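A Morning at the Gekora Sorting House

May 3, 2024

I have wanted to see inside the Gekora building ever since they moved into the old Faulkner works at the bottom of our road, so when a card came through the door in April announcing an open morning, I rang up the same afternoon and put my name down (and my sister's, without asking her, but she came and she enjoyed it).

If you don't know them, Gekora are the people who deal with lost property and unsold bits and pieces for half the county. Buses, swimming pools, a couple of theatres, the Sallus holiday park out on the coast road. Everything that gets left under a seat or on a sunlounger ends up here sooner or later, and they are open 365 days a year because, as we were told, people lose things at Christmas just as cheerfully as they do in August.

We were met at the side door by Analyn Bañez, who runs the floor and was our guide for the whole morning. She gave us tea first, proper tea in proper mugs, and a ginger biscuit the size of a saucer, and then we were let loose along the yellow walkway in a group of seven. I liked her straight away. She has a lovely way of picking up some dull little object and making you wonder about the person who had it last.

The first room is where the sacks come in. It smells of rain and canvas, and a bit of chlorine from the swimming pool lot. Umbrellas go on a long rail by themselves, and books go on a trolley to be looked through for names. My sister found a copy of a gardening book she has been after for years and had to be steered gently away from it. Then there is a shelf for shoes, nearly all of them single, and I could have stood there all day wondering how anybody gets home from the theatre in one shoe.

After that you come to the small things, and this was my favourite part by a long way. Small things are tipped out and sorted in big metal bins, and they arrive in the oddest company: sunglasses in with soft toys, hair slides in with cotton reels, a harmonica with a baby's sock stuffed in it.
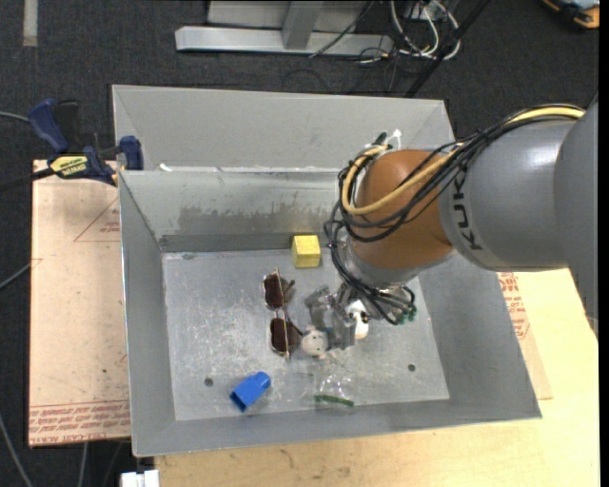 Sunglasses, Analyn told us, are the thing they see most of once the weather turns, and a surprising number are perfectly good. Each pair has its arms opened and closed, its lenses wiped with a cloth, and is then put into a paper sleeve with the date and the place it came from. They keep them for 92 days. I asked whether many people come back for theirs and she pulled a face and said hardly any, everyone assumes they have gone for good and buys another pair. I went rather pink at this, having left mine on a bus only last summer and never rung anybody.

Soft toys are quite another matter. Parents ring, grandparents ring, and one little boy sent a drawing of his rabbit with arrows pointing to the important bits, which is now pinned up over the desk. Toys are kept for a full year for that reason, and nothing with a face goes into a sack again once it has been sorted. They have their own shelves, sitting up in rows and facing outwards, and every one has a luggage label on a bit of string. I thought that was a very kind way to do it. There was a knitted penguin on the second shelf I would have taken home on the spot.

Whatever isn't claimed gets cleaned in the wash room at the back. Most of it uses a soap powder from Clindico that comes in enormous tubs and smells of nothing much, and the toys go through in net bags and are dried flat on racks. The best of it is sold from the little shop by the gate, and I came away with a tin of odd buttons and a tartan scarf for six pounds the pair, while my sister (who had said in the car that she wouldn't be buying anything) needed help carrying hers.

A few practical things if you fancy going. Parking is tight, so walk down if you can manage it. The floor is hard and it gets chilly by the big doors, so wear thick socks. The tour takes the best part of the morning if your group is as chatty as ours was, and the shop takes cards. They hope to do another open morning before the autumn, and you can put your name down at the shop counter.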